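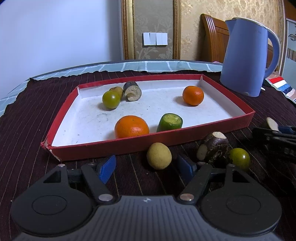
How Do You Teach a Robot to Pick Up Fruit?

Think about how you learned to tie your shoes. Someone probably didn't hand you a page of instructions. They showed you, and then you tried it. Many robots learn in a similar way. It is called learning from demonstration. A demonstration is when you show how something is done.

Why not just write the steps?

A computer program is a list of steps. For some jobs, a list works well. A robot in a car factory may put the same bolt in the same place all day, so its steps never have to change.

Fruit is harder. One orange is big and the next is small. A lemon has pointed ends. A piece of cucumber can roll away. If you tried to write a step for every shape and every spot on the table, you would never finish.

Two ways to show a robot

The first way is by hand. A person holds a gripper, a tool with two jaws that open and close like the robot's own fingers. The person moves it to a fruit, closes the jaws, lifts, and lets go over a tray. A camera on the tool records what the gripper "sees." The computer also saves how the tool moved and how wide the jaws were open. No robot has to be in the room, so people can do this at a kitchen table.

The second way is by remote control. This is also called teleoperation. "Tele" means far away. The person moves a set of controls, and a real robot arm copies each move. The person might be sitting next to the robot or in another building.

What happens next?

One demonstration is not enough. A team might record 200 of them for a single job, such as moving fruit into a box lid. They change things between tries. They turn the tray, swap a big orange for a small one, or put down a different tablecloth. If the fruit were always in one spot, the robot might only learn to reach for that spot.

Then the computer looks for patterns in all the recordings. What did the person do when the fruit was on the left? How far did the jaws open for something round? This part is called training. It can take hours or days.

After training, the robot tries the job alone. It may miss, or squeeze too hard, or knock something over. People watch for these mistakes and record more demonstrations of the hard parts.

Try it yourself

You need kitchen tongs, a bowl, and 2 kinds of fruit. Ask a friend to close their eyes and hold the tongs. Tell them how to get the fruit into the bowl using only words. Next, let them open their eyes and watch you do it once. Then it's their turn again. Which way was faster?

Words to know

Gripper: the part of a robot that holds things.
Demonstration: showing how a job is done.
Teleoperation: running a machine by remote control.
Training: when a computer finds patterns in many examples.

Last updated 11 October 2023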